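Painting one wall a different colour in an open room: where do I stop?

Posted in Decorating and Repairs
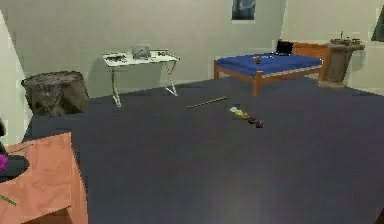
Rozália Skála
I moved into a flat in Lotidlow in the spring and the main room is a long one, with the kitchen at one end and the sofa at the other. Every wall is magnolia and I am tired of it. I would like the long wall in a grey-green and the wall that joins it left in a cream or light beige, with the two colours meeting in the far corner as they do in the picture. A dark floor is staying, so I don't want to go any darker on the walls than that.

My trouble is the corner itself. The building is old and the corner is not straight. It wanders by the width of a finger between the ceiling and the skirting, and the plaster is rounded over in places where somebody has filled it badly. I did a test patch with masking tape down what I thought was the middle. When I pulled the tape off, the green had crept under it and the edge looked like a torn page. I have sanded that bit back.

So: do I follow the corner as it is, or draw a straight line with a level and ignore the corner? And which colour goes on first? I have bought 2 tins of the green already and they can't go back, as they were mixed in the shop. I haven't bought the cream yet. I am renting, but the landlord has agreed in writing to any colour as long as the ceiling stays white.

Shiela Galang
Light colour first. Take the cream round the corner and an inch or so on to the long wall, and let it dry properly. The tin will say you can recoat after a few hours but I would leave it overnight before putting tape anywhere near it.

For the line, don't follow the wobble. Hang a plumb line from the ceiling, or use a long level if you have one, and make small pencil marks all the way down. Then look at it from the sofa, or wherever you sit most. If the corner wanders by a finger's width, put the line slightly on to the green side so that the cream turns the corner. A sliver of pale paint on the long wall hardly shows. A sliver of dark paint on the pale wall shows from the other end of the room.

About the bleeding under the tape. Press the edge down hard with an old bank card. Then brush a thin coat of the cream along the edge of the tape, on the side where the green will go. Whatever creeps under is cream on cream and it seals the gap. When that is dry, paint your green over it. Two coats, and pull the tape while the second one is still a bit tacky, slowly, back on itself at an angle. If it has already gone hard, run a sharp knife along the edge first or you will lift flakes.

The rounded bits of plaster are worth fixing before any of this. Ready-mixed filler and a corner trowel will do it. You won't get it perfect and you don't need to, you only need enough of an edge for the eye to believe in. Sand it, wipe off the dust with a damp cloth and put on a watered-down first coat, or the filler will drink the paint and dry to a different shade.

I did a hall and stairs in Zurkach this way and the line has lasted well. One place has chipped, where a coat hook swings against it.

Ye-ji Byun
just get a decent angled brush and do it by hand, tape is a waste of money on old plaster. takes practice though

Lilibeth Samonte
I agree with most of what Shiela says, but check which way the light falls before you buy the cream. My window is on the short wall, and the cream I chose looked grey all day and yellow under the lamps. I ended up doing it again. Paint a big piece of lining paper with a tester pot, tape it up next to the green and leave it there for a few days.

Also, if your green tins were mixed on different days, pour both into one bucket and stir them together before you start. Mine were slightly different and I only noticed when the second coat stopped halfway along the wall.

For the edge where the wall meets the ceiling, the same trick with the tape works, using white ceiling paint in place of the cream. Leave the skirting until last.

Rozália Skála
Thank you all. I have filled the corner and it is drying now. Both tins have the same date on the lid but I will mix them anyway. Does anyone know if the leftover filler keeps once the tub has been opened?

Shiela Galang
Press some cling film on to the surface and put the lid on tight. It should be fine for a few months.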